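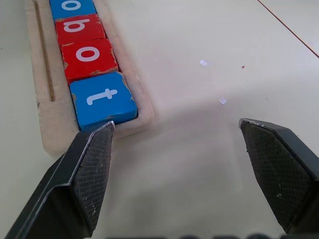 Please let my planner be dumb

Posted 12th November by the Gradau workbench blog
Last updated: two days after posting (fixed a line count)
38 shares | 11 comments

I've been spelling the word "robot" with a robot for most of the fall, and yes, I know, very cute. Five wooden letters, one tray, two arms. It's also the best bug finder I've ever had, and it has left me with a pretty strong opinion about planning software, so here goes.

My opinion is that most of us put way too much cleverness in the planner and way too little in the thing that tells you what the planner believes.

Take the letter o. There are two of them in the word. One of ours is painted blue and the other is red, and the word doesn't care which goes where. My first version, built on Kollár (the planner we inherited), cared a lot! Kollár gives every object an ID the first time the camera picks it up and then writes the whole plan in terms of those IDs. So "object 2 goes in slot 2, object 4 goes in slot 4." Lovely, until perception blinks, loses both o's for a moment and hands the IDs back the other way around. Now the world looks wrong to the planner even though every letter is fine. So it pulls a perfectly good o out of the tray to make room for the other perfectly good o. I watched it do that over and over one afternoon and I wanted to lie down on the floor.

The fix everybody suggested was better tracking. Smoother IDs, longer memory, a model that remembers what it saw before the arm got in the way. I tried it for most of June. It helped a little and it made every failure harder to read.

What worked was making the goal dumber. Slot 2 wants an o. Any o. If there's an o in slot 2, leave it alone and go find the next empty slot.

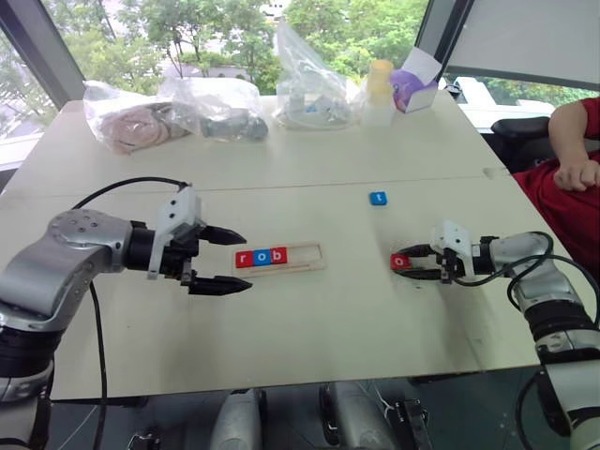 The whole planner after that change is 424 lines, and a good chunk of that is printing. Every tick it looks at the tray from scratch, reads off what's filled, picks the first gap, picks a letter that fits the gap, and picks an arm. It keeps no plan beyond the next move, apart from a note of what each gripper is holding. People hear that and make a face, like I've told them I eat cereal for dinner (I do). But recovery comes free this way. Bump a letter, swap two, take one away while it's working, and the next tick is just an ordinary tick with a different gap in it.

Now, perception has to hold up its end, and this is where I'd spend the cleverness. A lowercase b turned around looks an awful lot like a q. From the wrist camera on the wrong side of the tray, that's exactly what you get, and our reader used to report a q with enormous confidence. You can patch it by telling the reader that q isn't in the set. I did, and I'm not proud of it, because it only works for this one word. The better answer is to read the tray's direction first and then read the letters relative to the tray. And when the reader isn't sure, let it say so out loud! "b or q, 60/40" is a far more useful message than a wrong letter with a big number next to it.

Which gets me to logs. We moved ours to Viso a while back, and the one feature I'd fight for is a plain line of text per tick: what I see, what I want, what I'm about to do. Something like

tray: r o b _ _ | want: o | right arm: place o, slot 4

You can read 1,000 of those with a cup of coffee and spot the strange one. Before that we had a graph viewer with 900 nodes on screen and I could never find anything in it, zoom or no zoom.

I'll grant the other side something. A one-move-ahead planner is no good when the order really matters, and the folks doing cable routing at Lerkent would laugh me out of the room. Two arms sharing one slot can get silly too. Mine will sometimes both decide they're the right arm for the job, and I've got a crude lock for that which I keep meaning to replace. So if your task needs lookahead, go get some lookahead. I'd just like people to write the dumb version first and run it for a week, because I bet plenty of them would end up keeping it.

Next up is a longer word with three e's in it, once I've sorted out that lock.

11 comments | Share this post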